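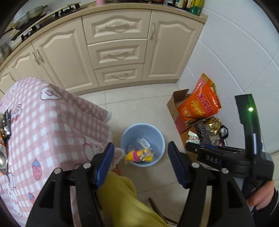 Kitchen trash day, again

By Benvinda Bastos | July | 3 comments

I have a system for the kitchen and the system is: ignore it until the snack wrappers start winning. This month they won. So I put the kettle on, dragged the little blue bin out to the middle of things and went after every wrapper I could find. Why are they never IN the bin? They're on the tablecloth, they're in the grocery box, one was in my slipper (I'm not naming names, Armindo).

The cardboard box is the real trouble. I bring the groceries home in it, put away the cold stuff, and then the big orange bag just sort of lives there for a week – and once a box is sitting open on the floor, everybody treats it like a second trash can!

New rule: box gets emptied the same night, flattened, gone. The strawberry-and-bunny cloth goes in the wash too, crumbs and all. I love that silly cloth, fringe and everything, and I will not be taking suggestions about replacing it.

Took me 20 minutes, tea included. Next up is the corner cabinet, which I'm a little scared of.

Shared 20 times

Recent posts
What I keep in the bottom drawer
Our weekend in Lamumari
Armindo makes soup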